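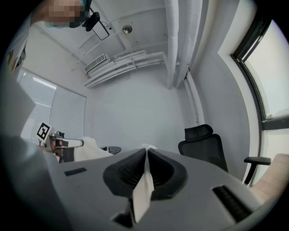

Acceptance Test, Domestic Tasks

The contract between Sorensen and Nultico defined a chore as any task that a tenant would otherwise do on a weekday evening without being paid. I was the inspector of record. My job was to sit in the unit at Skuvville with a tablet, watch the machine work, and enter a grade after each task. There were three grades: complete, incomplete, and complete with remarks.

The unit was on the second floor and had been furnished from a list. The list gave one bed, one table, one sofa, a washer and dryer in a closet, and 465 household items, each with a number. I checked the items against the list before the machine was switched on. Item 212 was a colander. Item 213 was also a colander. I entered a remark.

The machine was a Humivano, second production run, priced at 2399 a month on a three-year lease with service included. It had two arms, a lift column and a wheeled base. It did not speak. Nultico had removed the voice in February after tenants in an earlier building answered it and then filed complaints that it had not replied in a satisfactory way.

Task one was to clear the table. The machine took the plates to the counter one at a time, then the glasses, then the forks. It left a paper napkin. The napkin lay flat against the surface, and the fingers closed above it four times. On the fifth attempt the machine pushed the napkin to the edge of the table until a corner hung over, and took it by the corner. I had not seen that in the task notes. I graded the task complete with remarks, and in the remarks field I wrote: used edge.

Task two was the dishwasher. Complete.

Task three was laundry, in three parts: load, transfer, fold. The load took 11 minutes. The transfer took longer, as the machine checked the drum for remaining items after every item it removed. The last thing in the drum was a single sock. It took the sock, checked the drum, closed the door, opened it, and checked the drum again. The contract allowed one redundant check per task. I had been counting and then stopped counting, and graded the transfer complete.

Folding was the part that the lease price depended on. Sorensen managed rentals in four cities, and its own survey had found that tenants would accept a machine that was slow at everything else if it could put away a basket of clean clothes. The threshold was 45 garments out of 50, folded to a standard that fit the drawer. A fold that fit the drawer but would embarrass a store clerk was still a fold.

The machine did the towels first. Towels have corners, and it found them. It did the pillowcases at the same speed. It picked up a T-shirt by one sleeve, held it in the air, lowered it, and smoothed it with the side of the other hand. Then it stopped for 40 seconds. The log for that interval has one line, repeated: estimating garment state. I looked at the shirt. It was inside out, and I would have needed a moment as well.

It reached in through the hem, took hold of the collar from the inside, and pulled. The shirt came right side out except for one sleeve. The machine folded it with the sleeve still inside and put it on the pile.

I read the standard again. The standard gave the dimensions of a folded shirt and the permitted overhang. It was silent on sleeves. I measured the shirt, and it passed.

At item 38 the machine came to a fitted sheet. The sheet was not supposed to be in the basket. It was on the list of excluded articles, between neckties and anything with feathers. Someone had packed the basket from the bed instead of from the list. I had the authority to remove it and the form to do so.

I left it there and watched. The machine found one elastic corner and lost it. It found another corner, held that one, and went looking for the first. It spread the sheet over the table, over the arm of the sofa, and partly over its own base. After nine minutes it gathered the whole sheet toward itself in both arms, pressed it into a lump, put the lump in the drawer, and closed the drawer. Then it opened the drawer and checked.

My mother had a linen closet that worked on the same principle.

The final count was 46. The sheet was not among them. It could not be, being excluded. But the form for the excluded article had to be filled out anyway, and the form asked how the article had been resolved. The options were removed by inspector, removed by machine, and other. I selected other. The text field accepted 50 characters. I wrote: put away.

I signed the report on 27 Aug 2024 and sent one copy to each party. Sorensen wrote back the same afternoon. They wanted to know which task had produced the remark about the edge, and whether it could be reproduced. Nultico wrote back the next morning to say that it could not be, and that they were looking into it.

I went back for the colander.

The machine was on its charger when I came in. The washer closet was open and the spare linen had been set out for a second trial, which was on the schedule for that afternoon and not part of my contract. The trial sheet was taped to the closet door. It listed flat cloths only, lifted from the floor, with no elastic.
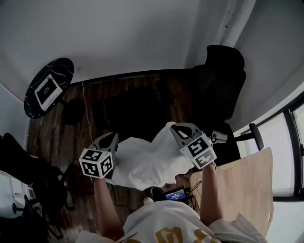 Can a machine do the laundry yet?

It can do most of a basket, given an evening and someone to turn the sleeves.

I wrote that down, since both parties had asked for a general opinion and the report had no field for one. It went into the cover letter. Sorensen's legal department asked me to define evening. I gave them the hours from the log, start to finish, including the 40 seconds with the shirt. They asked me to define someone. I said that would be the tenant, and the reply to that took roughly a week.

The lease was signed with an amendment. The amendment adds sleeves to the standard, both out, and moves fitted sheets from the excluded articles to a new schedule titled Best Effort. It is a short schedule. There is one colander on the revised item list.

I kept the other one, with permission, and I have the form.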